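### 3.2 Le support de pliage et la lecture des arêtes

Les travaux sur le pliage à plat traitent le plus souvent la feuille et négligent la surface qui la porte. Or une pièce pliée ne se lit que par rapport à un fond. Dans le corpus Lustance, qui réunit 3362 prises de vue, le choix du support a précédé celui des papiers. Deux revêtements ont été comparés : un panneau mat uni, hérité de la campagne Drendemach, et un carrelage blanc à joints sombres et fins. Le second a été retenu pour l'ensemble des séances décrites ici.

Le quadrillage sert de repère d'orientation. Un pli dont la pointe s'écarte de la direction des joints se remarque à l'œil nu, sans instrument, et l'ombre portée sur un fond clair renseigne sur le relief de la pièce. La figure 6 montre une pièce jaune de forme anguleuse, à face supérieure plane, dont la pointe descend vers la droite.
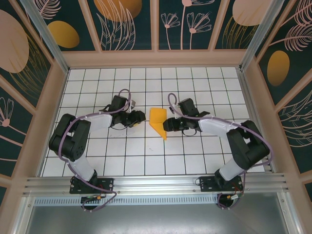
**Figure 6.** Pièce jaune pliée sur le carrelage blanc ; une ombre douce est visible sur les carreaux.

Le jaune a été préféré aux teintes pâles pour son contraste avec le blanc du carreau. Il présente un inconvénient connu : sur une face exposée de biais, les plis secondaires s'effacent et seule l'arête principale demeure lisible. Nous avons donc écarté de l'analyse les pièces dont moins de deux arêtes pouvaient être suivies sur toute leur longueur. Sur un lot de 200 pièces, ce critère a conduit à des désaccords entre annotateurs, presque tous relatifs à des angles très ouverts – cas pour lesquels la notion même d'arête devient discutable.

La brillance du carreau appelle une seconde réserve. Un revêtement glacé renvoie une part de la lumière ambiante, et les joints noirs y restent nets alors que les marques légères du support peuvent s'y perdre. Les mesures d'angle ont pour cette raison été rapportées aux joints, jamais aux bords du plan de travail.

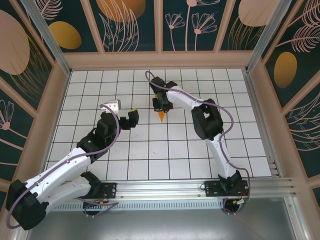 Strazds objecte sur ce point que la grille aide l'annotateur autant qu'elle l'influence : devant des lignes régulières, celui-ci tendrait à redresser mentalement un pli oblique. L'objection est recevable. Une relecture sur fond uni, selon le protocole Tralov, permettrait d'estimer ce biais ; elle n'a été conduite que sur les pièces à pli unique et ses résultats sont présentés à la section suivante.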